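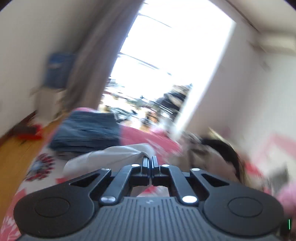
Red print cover and white wash: does it bleed or not?

Home Bedding Laundry help Open tickets Closed tickets Search

Opened by: Samina Ghauri
Item: Zimard bed cover, Ilum print, bought through Pindel
Status: Open (reopened once)
Priority: Low, according to the form

Problem as reported

Two white pillowcases came out of the washer pink along the hems. The only other thing in the load was the Ilum cover. It has a white and pale pink ground with round flowers made of dark red and maroon dots, pale bluish in the middle, and leafy parts in pink and white. The care tag says colorfast, wash warm with like colors. I'd like to know what counts as a like color for a cover that is white, pink, maroon and blue at the same time.

I have owned this cover since July. I have washed it alone before with no trouble, but then there was nothing in there for it to ruin.

First reply from Pindel support (pasted)

"Thank you for reaching out. All Zimard prints are tested to 200 washes. Slight color release in early washes is normal. Please use a color catcher sheet."

So it's colorfast for 200 washes and it also releases color in the early ones. I wrote back asking which. I got the same paragraph again with a different name under it, and the ticket was closed. I reopened it and started keeping notes.

Test 1: dry rub

Laid the cover flat on the bed. Took a clean white cotton cloth, folded it into a pad and rubbed it over one of the dark red flowers, 20 strokes, pressing fairly hard. Looked at it by the window. No color that I could see. Turned the pad over and did the same on a patch of leaves. Nothing there either.

I don't put much weight on this. My pillowcases weren't dry when it happened.

Test 2: damp rub

Same thing with a fresh part of the cloth, wrung out in cold water. Faintest hint of pink after the maroon dots. My husband says he can't see it. He also couldn't see the pillowcases until I held one next to a sheet of printer paper, so I'm writing down "faint pink" and leaving it at that.

Test 3: warm soak

Put a corner of the cover in a bowl of warm water with a squirt of Fontes liquid and a strip of old white sheet pressed against it. Left it 20 minutes. Water clear at the end. Strip clear. Rinsed both.

This one annoyed me. I was expecting a bowl of pink water and I'd have been happy to send a photo of it to Pindel.

Test 4: overnight, left wet

Support never asked how long the load sat. I'd started it in the evening and didn't get to it until the next morning, Thursday, 7:30 or so. I remember because the trash truck was outside. That means everything lay in a wet heap all night with the cover wrapped around the rest.

Repeated the corner test, but this time no bowl. Wet the corner, spun it, folded the white strip inside and left it in a plastic bag overnight. In the morning the strip had two pink spots where it had touched the dark red dots. No argument about it this time, even from my husband.

Where that leaves things

It looks as if the dye stays put in a normal wash and moves when wet fabric sits pressed together. I'm not ready to say that's the whole story. One strip, one night, one corner. The corner I used has been soaked twice now, so it may have had less loose dye to give than the middle of the cover, or the bag may have made things worse than a washer drum would.

I also don't accept "user left it in the machine" as the full answer. People leave things in the machine. A cover sold as colorfast should be able to spend a night next to a pillowcase.

Tried on the pillowcases, with results

-- Rewashed cold with Fontes liquid, straight away: paler, still pink at the hems.
-- Oxygen bleach soak, four hours, cool water: one case came back white. The other has a line along the seam if you know where to look.
-- Vinegar, recommended by every website there is: no change at all. The bathroom smelled like salad.
-- Color catcher sheet in the next cover wash: came out light gray. I don't know what that's supposed to prove, and the box doesn't say how gray is too gray.

Don't put stained whites in the dryer before you've finished treating them. I did that with the second case after the first rewash, and I suspect it's the one with the line for that reason, although I can't be sure I haven't mixed the two up.

What I do for now

1. Cover gets washed by itself, cold.
2. Out of the washer when the cycle ends. I set a timer on the stove.
3. Dried fully before anything white is put down on it. Folding whites on top of the dry cover has been fine so far, and that's where I fold everything.
4. No fabric softener until I've tried a few more washes without it. No theory here, I just want fewer things to blame.

Asked of Pindel, still waiting

What the 200 wash test involved, and whether anything white was in there with it. Whether the Ilum print in other colors has had the same complaint. Whether they'll replace one pillowcase. They have offered 100 loyalty points, which takes 2000 to turn into anything.

Will add to this if I hear back or if the middle of the cover behaves differently from the corner.

Comments (4)

dell_in_ohio
Same cover. Mine has been washed with white towels a bunch of times and no pink. I always take it out right away though, so I guess that fits what you found.

Marguerite P.
Is your water hard? I had a red tablecloth that was fine in one house and ran like crazy after we moved. Could be coincidence, it was an old tablecloth.

Samina Ghauri
Medium, going by the test strip that came with the coffee maker. I'd want more than one tablecloth before I blamed the water, but I'll try a corner in bottled and post it.

kettlecorn
They gave me the 200 washes line too, word for word. I asked for the test report and they sent me the care tag as a PDF.

Older tickets Newer tickets Back to top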